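Residence Life News | Filed under: Shared Kitchens, Housekeeping, Fall Term

Shared Kitchen Tables to Be Cleared at the Close of Each Day

The Residence Office of Feltitz Hall wishes to inform all residents that revised arrangements for the shared kitchens will take effect on the first Monday of October. The arrangements were approved by the House Council on 31/08/2023 and apply to all 13 kitchens in the Main Building and the Lazaridis Wing.

Under the current rules, residents are asked to leave the sink and the stove clean after use. The tables have not been mentioned, and over the past year they have become the place where items are set down and left. Food, dishes and cleaning supplies now regularly share one surface, and the evening cleaning staff are often unable to wipe a table without first deciding where each item belongs. The Office does not consider this a fair request to make of them.
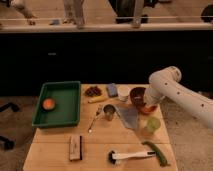 From October, every kitchen table is to be clear by 10 p.m. Cups and bowls are to be washed and returned to the open shelf, with bowls on the lower level. Spoons and other flatware go in the drawer to the left of the sink. Fruit and vegetables may be kept in the refrigerator or in a resident's own cupboard, and small portions of dry food should be placed in a closed container. Brushes, sponges and cloths are to be kept at the sink and may not be stored on any surface where food is prepared. Cloths should be hung on the rail after use.

Trays are a separate matter. Each kitchen will receive one tray, which will remain on the counter beside the refrigerator. Any item still on the table after 10 p.m. will be moved to this tray by the cleaning staff. Residents may collect their belongings from it until noon on the following Saturday. Unclaimed dishes will then be added to the common stock, and unclaimed food will be discarded.

The Council has set aside a sum of 200 dollars for shelf labels, drawer dividers and replacement hooks. Orders have been placed with Stallora, the Hall's regular supplier, and delivery is expected before the start of the new arrangements. Residents of the Lazaridis Wing are advised that their drawers are narrower than those in the Main Building and that the dividers will be fitted at a later date.

Mr. Hermenegildo Figueroa, Head of Residence Services, has asked that floor representatives walk through their kitchens once during the first week and report any missing hooks, broken shelves or drawers that do not close. Reports should be made on the standard form available at the front desk. Questions regarding the food storage rules may be directed to Mr. Sebastian Nistor at extension 2773.

Residents with dietary or medical needs that require separate dishes or a separate work surface should contact the Residence Office before the end of September. Existing agreements remain in force and do not need to be renewed.

Comments (3)

Third Floor East
Does the 10 p.m. rule apply on weekends too? Several of us work late on Saturdays and don't eat until 11.

Residence Office
The rule applies every day. Residents who cook after 10 p.m. are asked to clear the table when they have finished their meal.

M., Lazaridis Wing
Please could we have two trays in the big kitchen? One won't be enough for the number of people using it. Glad to hear about the hooks, ours have been gone since spring.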